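Oil finish on butcher block still sticky, what now?

Shirley Sugden
Faltville

Put tung oil on my butcher block counter in December, third coat, and its still tacky after 7 days. Kitchen is cold at night, maybe 58. Do I wait or strip it? Paid 145 for the slab and dont want to wreck it. Used a foam brush, laid it on pretty thick, never wiped it back. Can I put mineral oil over the top?

Ragnvald Haugen

There's your problem — never wiped it back. Thick oil skins over and stays gummy underneath. Don't strip yet. Rag with mineral spirits, rub hard along the grain, wipe dry, then get some heat and a fan in the room. Give it another week. If a fingernail still leaves a mark, scrape it and start over with thin coats, wiping off the extra after fifteen minutes or so. No mineral oil on top, it never dries and you'll be back to square one.

Lay the oily rags out flat outside till they're stiff. Do not ball them up in the trash, they can catch fire by themselves.

Obinna Olaniyan

just sand it

Efe Nwosu

Sanding gummy oil will clog teh paper in two seconds, do what Ragnvald said first. Also check the can. Lots of "tung oil finish" is really varnish with thinner in it and acts different. Mixed planks like mine can soak it up unevenly too, so go thin on the dark ones. Good luck
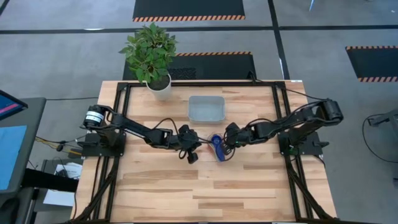
Butcher block top, light and dark planks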